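Is a show design package worth it for a 52-member marching band?

Asked by vislow_bandparent

My daughter plays mellophone at Vislow. Our director wants to drop the homegrown shows and buy a full design package for the fall: music, drill, and a set of flags to match. The quote is $3,000, and the boosters have been asked to cover it. The pitch is that bands our size that buy these packages score higher at contest.

I have my doubts. We came in at 59 on the last sheet I saw, with a show the director wrote himself, and the comments were nearly all about feet out of step and horns pointing at the ground. I don't see how new drill fixes that. The company also won't say how many other bands in the state have the same show, which I asked twice.

Has anyone here paid for one of these, and did it make any difference you could point to? I'm not against spending money. I would just like to hear from somebody who isn't selling it.

Gerd Engelhardt

I taught brass and visual at Skirkbridge for a good while and sat through three of these purchases. Two were a waste. The third worked out fairly well, and I still wouldn't credit the package for most of it.

Ask to see the drill before anyone signs. A lot of stock drill is written for a bigger group and then thinned out, and you can tell because the forms have holes in them. With 52 on the field, minus whoever quits in September, every hole shows. Ask who pays for rewrites when your numbers change. At Skirkbridge that was extra, $500 a pop, and it was not in the quote. We found it on the invoice.

As for the claim about scores, I'd want to know which bands and which years. The bands that buy packages tend to be the ones that also pay for a visual tech and run a longer camp. Take away the tech and the camp and see how the package does by itself. I have never seen a company offer that comparison.

If the judges are writing about feet and horn angles, they are telling you where the points are. Three thousand dollars buys a lot of hours from a decent marching instructor.

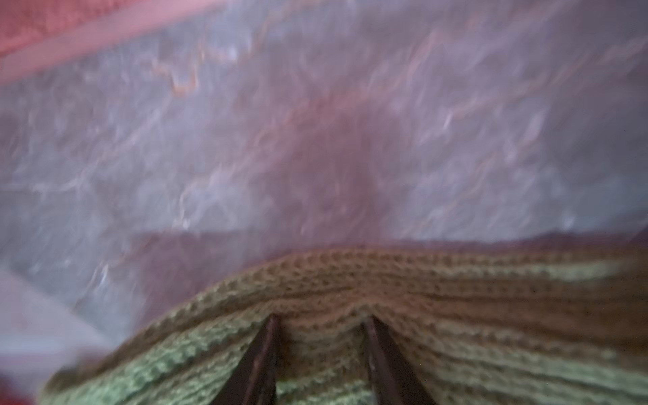
Knit fabric, close up.

Flags are a separate matter. Get them priced by themselves. Ours came bundled and the guard captain hated the color, and by then they were paid for. Some companies will sell you the music alone, and a director who can already write drill for his own kids may be better off with that. Has anybody asked him what he'd give up to get it? He may just be tired of writing the show every summer, and that's a fair reason to buy one. It's a different reason than the one you were given, though.

thiele_lowbrass

We did the Bikari show two years ago and it was AWESOME, best season ever, the closer gave me chills. Totally worth it. No idea what it cost, I was a sophomore. Judges loved it I think

halftime_dad

I wouldn't go by the above too much, no offense. Kids like whatever show they marched.

We bought one and our score went up a little. It also went up a little the year before, when we hadn't bought anything. We had a big senior class both times. So did it help? I couldn't tell you, and I doubt the company could either.

One thing I'd add to what Gerd said: check whether the performance rights for the music are included. Ours were for the arrangement, but we needed something separate to put video of the show online, and that came up after a parent had already posted it. Get the answer in writing. The salesman on the phone told us one thing and the contract said another.

Also ask if you can pay half up front and half after the last drill page shows up. Our ending arrived the week of the first contest.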